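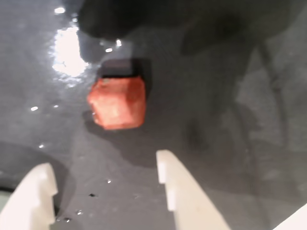 By the Padon Robotics Club build lead

The pick-and-place season is on, and we love this part! Every team in the Aveletti Challenge gets the same job: find a small block, close the gripper on it and set it down inside the target. Sounds easy, right? Our arm runs on 664 lines of student code, and we have rewritten the grip routine 2 times since school let out.

Both white fingers are open, with the reddish-orange cube just past the tips. We argued for a whole evening over the notches in those fingers, and I'm so glad they stayed in (they look great, too).
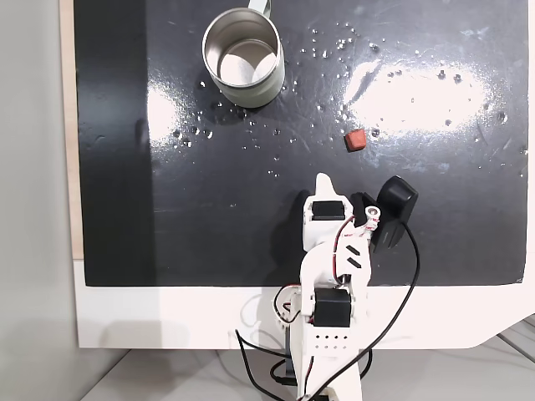
Gremamard Technical School, Student Robotics Team

A wider look at the arm, with its white brackets, black servos and plenty of red and black wire. The cube shares the black tabletop with a pale green metal mug and a scattering of droplets. Cable routing is next on our list, and two of our newest members have already asked to take it on!

Our best practice score so far is 1420, and the next round is in October at Bortolotti Hall. Come cheer for us, there are 4 teams from our region and it gets loud.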